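**Plomia announces Sial smartwatch at Lillthorpe event**

LILLTHORPE, January. Plomia has announced the Sial, a smartwatch with a five-day battery and a screen that stays on in direct sunlight. It goes on sale next month in three case colors.

The Sial replaces the Memholm, which the company stopped making last year. It has a flat display, a physical side button and a charging port that takes an ordinary USB-C cable.

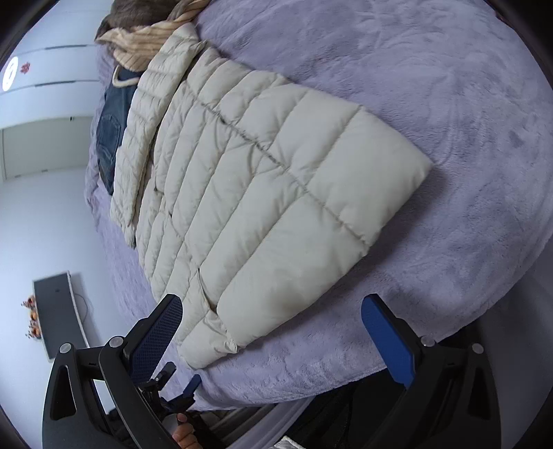

Owners of the Memholm can move their data across with the Plomia phone app. Existing straps will fit the new case.

"Battery life was the main complaint we had, so we started there," said Siham Jaber, head of product at Plomia. "The screen came second."

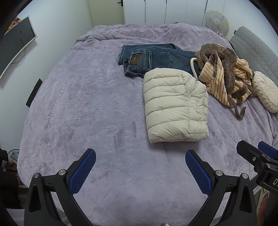
The Sial also adds a larger touch area and a setting for use with gloves or long cuffs. Fergal Mulligan, who led the design work, said the team wanted a watch that suits everyday cold-weather clothes, such as blue jeans and a cream quilted puffer jacket. The case is 13 mm thick at its deepest point, and the side button can be locked to stop accidental presses.

Software updates are promised for three years. Preorders open at 9 a.m. on the Plomia website.

Press contact: Bernadette Moynihan, Plomia press office, Lillthorpe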